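Slide 1
Running a small restaurant in Dunenville. Milovan Dervishi, October 2025.
Say thanks, check the mic, start.

Slide 2
Perić opened with 100 seats. We did 202 covers on the first night and the kitchen could not keep up. Cut to one sitting before anything else.

Slide 3
The menu. Six mains, down from over double that. Lamb stays, stuffed peppers stay, the fish goes by what comes in. Pause for questions on the bean soup – people always ask.

Slide 4
Guest rooms upstairs. Dinner guests from Clondbridge wanted to stay over. Rooms do not make much, but those guests order dessert and come down for breakfast. 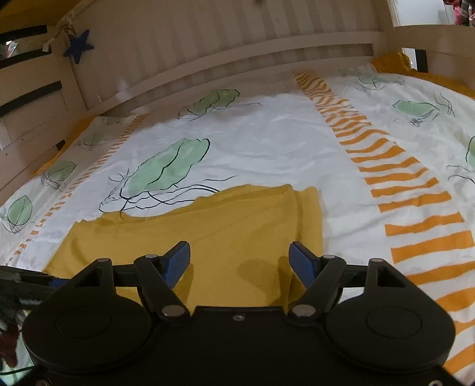

Mustard-yellow cloth on a white duvet cover

Slide 5
Breakfast. Served from 7. Bread from the Fandatbridge bakery, eggs, white cheese, tomatoes in season. We tried a buffet in May and threw out too much. Back to plates.

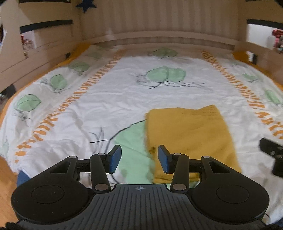 Duvet cover with green leaves, slatted headboard

Slide 6
Staff. Same team does breakfast and lunch, a second team does dinner. Tips are pooled. Mention the split only if asked.

Slide 7
What I would change: smaller dining room, bigger walk-in – and a second dishwasher from day one. Leave the supplier list up while people write it down.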